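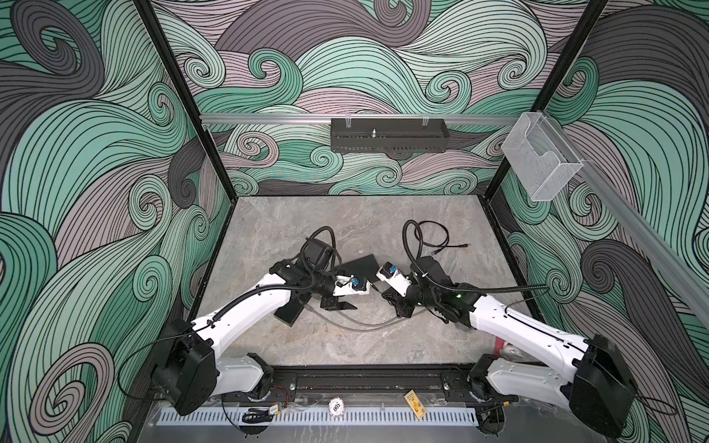

Fondos intercambiables y transferencia de políticas bimanuales: resultados del segundo ciclo de Illora

15/09/2020

El grupo de manipulación de Skusau ha cerrado el segundo ciclo de ensayos del proyecto Illora, dedicado a medir cuánto depende una política aprendida por imitación del aspecto visual de la celda en la que se recogieron las demostraciones. La pregunta es antigua y suele contestarse con simulación. En este ciclo se ha trabajado solo con datos reales.

El método parte de una celda con dos brazos montados sobre un raíl frontal común y paredes revestidas con papel estampado. El revestimiento se cambia entre bloques de demostraciones; la geometría, la iluminación y la posición de las cámaras se mantienen fijas. Se usaron nueve fondos, desde un gris uniforme hasta estampados de espirales en verde menta, lavanda y gris oscuro, que son los que más gradientes introducen en la imagen. El suelo, con acabado jaspeado tipo mármol, se conservó igual en todos los bloques para no mezclar dos variables.

La tarea elegida fue la reorientación de una pieza plana entre las dos pinzas. Un brazo fija la pieza contra el suelo y el otro la toma por la esquina libre. Es una tarea poco vistosa, pero tiene una ventaja: el error de unos milímetros en la estimación de la pose se traduce casi siempre en un agarre fallido, de modo que el criterio de éxito no admite mucha interpretación.

Se recogieron alrededor de 1000 demostraciones teleoperadas, repartidas por igual entre los fondos. Con ellas se entrenaron dos políticas de idéntica arquitectura. La primera recibió únicamente los episodios grabados con fondo gris, repetidos hasta igualar el número de pasos de entrenamiento. La segunda recibió la mezcla completa, salvo un estampado reservado para la evaluación.

Ante el fondo reservado, la política de fondo único perdió la mayor parte de su rendimiento. El fallo dominante no fue de agarre: el brazo que debía fijar la pieza se detenía antes de llegar al contacto y oscilaba sobre ella. La política mixta mantuvo un comportamiento próximo al observado con los fondos de entrenamiento, con una ligera degradación cuando la pieza se colocaba en diagonal y quedaba parcialmente oculta por la muñeca izquierda.

Se repitió la comparación sustituyendo los fondos reales por aumentos sintéticos - recorte de las paredes y pegado de texturas - sobre los episodios de fondo gris. El resultado quedó entre ambos extremos. La hipótesis del grupo es que el pegado no reproduce los bordes entre brazo y pared, en particular los de los conductos corrugados de los cables, y que la red aprende a usar ese artefacto. Falta comprobarlo con una segmentación más fina.

Hay limitaciones conocidas. Todos los ensayos se hicieron en una sola celda y con un solo tipo de pinza. Los cables que descansan en el suelo cambian ligeramente de posición entre sesiones y no se han controlado. Tampoco se ha variado el suelo, que ocupa el centro de la imagen y probablemente pesa más que las paredes.

El equipo de Loltitz repetirá el protocolo en noviembre en una segunda celda, con el suelo como variable. Los episodios y las plantillas de los estampados están disponibles para los socios en el repositorio Thevar, carpeta del ciclo 2.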